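桌上的东西

在弗伦比（Flernby）的旧纺织仓库二楼，有一间对外开放的共用工作室，名叫埃萨多（Esado）。下午三点以后，隔间基本坐满。来的人有做装订的，有画插图的，也有只想找张桌子写报告的。他们带来的工具各不相同，离开时留下的东西却差不多：笔、铅芯盒、石头、木块、吃了一半的点心。

莉泽洛特·格拉赫在这里管了六年场地。她原来在普勒克斯特德（Plerkstead）的一家文具批发行做库管，习惯给每样东西找一个固定的位置。刚接手的时候，她给每张桌子配了笔筒、分格盘和小抽屉，结果没有多少人用。笔筒里塞满了写不出字的笔，抽屉里是过期的收据和糖纸。

“东西一进抽屉，大家就忘了。”她说，“后来我把抽屉全撤了，只留桌面。”

撤掉收纳以后，规矩也简单了。桌上可以放东西，但要平放，彼此之间留出空隙，一眼能看全。收工前把不属于这张桌子的拿走，剩下的第二天接着用。格拉赫把这叫“摊开放”。她二月做过一次登记，全部隔间里能叫出名字的零碎物件一共2286件，其中笔类最多。登记表现在还挂在门边，边角已经卷了。

摊开放有一个前提，就是桌子要够干净。这里的桌面一律用白色，隔板用浅灰色，颜色浅的小东西放上去也不会太难找。

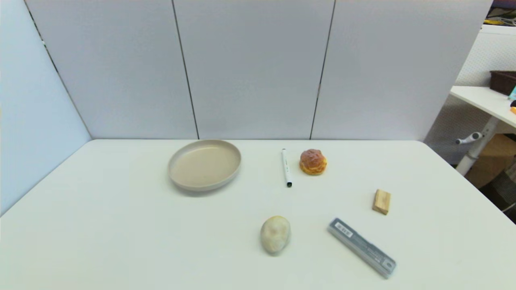

埃萨多的一处隔间，桌上有浅色圆盘、记号笔、泡芙、小木块、石头和一只半透明的灰色细长盒子。

石头在这里很常见。瓦斯科·维埃拉是做手工装订的，他习惯用河滩上捡来的卵石压纸。他试过铸铁的压块，分量够，但边角容易在软纸上留印子。卵石没有棱，底下垫一张吸水纸就行。他说挑石头主要看底面，放在桌上不晃的才能用，颜色倒无所谓。他家里存了23块，常用的只有三四块，其余的都在阳台上。

小木块的用处更杂。有人拿它垫尺子，有人包上砂纸打磨书口，也有人把它立起来挡住一摞卡片。维埃拉的木块是从巴斯托斯（Bastos）木工房的边角料箱里挑的，按重量算钱，一袋大约17块。买回来要先把毛刺磨掉，四个面都用直角尺靠一遍，不直的留着垫桌脚。

细长的塑料盒适合放铅芯一类的细物。格拉赫的建议是保留原来的标签，不要为了好看撕掉。粗细不同的铅芯光凭肉眼很难分清，装错一次，自动铅笔就要拆开清理。盒子可以斜着放，也可以直着放，只要别压在纸底下。

记号笔要平放，笔帽扣紧。竖着插在笔筒里，笔头朝上的时间一长，墨水往下走，写出来就发干。工作室每季度换一批笔，换下来的先在废纸上试一遍，还能写的送到楼下仓库标纸箱。

至于吃的，格拉赫起初是不准带进隔间的。楼下的面包店每天下午出一炉泡芙，皮脆，掉渣，对纸张很不友好。禁令执行了一年多，效果一般，大家把点心藏在包里，渣子就掉在包里和椅子上。后来她改了规定：可以吃，但每张桌子要备一只带边的浅盘，吃的时候用盘子接着，手擦干净再碰纸。盘子由工作室统一购买，矮边，平底，能叠放，吃完自己拿到水池边洗。

维埃拉对这条规定有保留意见。他做活的时候桌上不放食物，要吃就到走廊上去。有一回他给客人修一本旧账册，隔壁有人吃酥皮点心，碎屑飘过来，他用软毛刷刷了半个小时。现在他固定坐在最靠里的一间，三面都有隔板。

整理一张这样的桌子，格拉赫的做法是先擦后摆。所有东西挪到一侧，用微湿的软布从里往外擦，重点是桌面和隔板相接的那条缝，橡皮屑和糖粉都积在那里。等桌面干了，再把东西一件件放回去。盘子靠后，手边留给正在用的工具。石头和木块放下之前翻过来看一眼底部，沾了胶的先处理掉，不然会粘在桌面上。

她不主张用带颗粒的清洁剂。早先有一张桌子用去污粉擦过，留下一圈发乌的印子，铅笔灰进去以后再也擦不出来，那张桌子后来搬到门口放雨伞。

埃萨多的隔间按月出租，租用者登记后可以领一块软布和一只盘子，卵石要自己带。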